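Drusura Opens Its Rice Table to the Public, Lid Up

28 January 2019

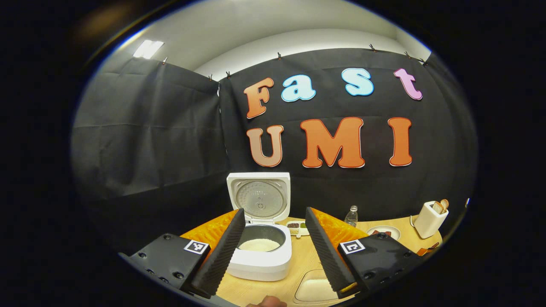
White rice in the cooker, on the wooden tabletop at Drusura.

MATEOS – Drusura, the household cooking studio on the second floor of the Dresico building, will open its rice table to the public in August, ending a long period in which the only people allowed to ruin a pot of rice there were on the payroll.

The new class is called One Pot, Plain. It covers white rice, made in an ordinary rice cooker with a hinged lid, and nothing else. There is no curry week. Requests for a curry week have been received and filed.

The studio has taught general kitchen skills since it opened, and in that time 635 people have completed its basic course. When Drusura asked them what still went wrong at home, 405 said rice. Knife work came a distant second, which the studio had been quite proud of teaching and will now teach somewhat more quietly.

Each One Pot, Plain course runs for four evenings. The first is spent on measuring and rinsing. The second deals with water, a subject on which most students arrive with a firm opinion and a family member to blame for it. The third is given over to leaving the lid alone. Drusura admits that this evening is short on action, and chairs will be provided. On the fourth, students cook a pot start to finish, fluff it, eat it and wash up, including the inner plate of the lid, an area that many home cooks have apparently been treating as somebody else's property.

Classes are limited to four students so that everyone can see into the pot. Cookers, rice and paddles are supplied. Students who want to bring their own cooker may do so, provided it is clean when it comes through the door. The studio will check.

Lessons take place at the table in front of the black curtain, under the colored letters, where the studio does most of its cooking. Students should wear sleeves that can be pushed up and leave large bags on the hooks in the hall.

The course is supported by Flimex, a kitchen goods distributor, which is covering the cost of rice for the first season. Flimex has asked for no naming rights over the rice, and Drusura thanks it for its restraint.

Sign-up opens at the front desk in the Dresico building and by mail. Places are given in the order requests arrive. Anyone who has taken the basic course may book ahead of the general public, and those who said rice in the survey are gently encouraged to do so.

About Drusura

Drusura teaches everyday cooking to adults in small groups. Its other courses cover eggs, soup and the use of a sharp knife. It does not cater parties.

Media contact: Drusura press desk, Dresico building, second floor, Mateos. Reporters are welcome to attend an evening by arrangement. The third is usually the easiest to get into.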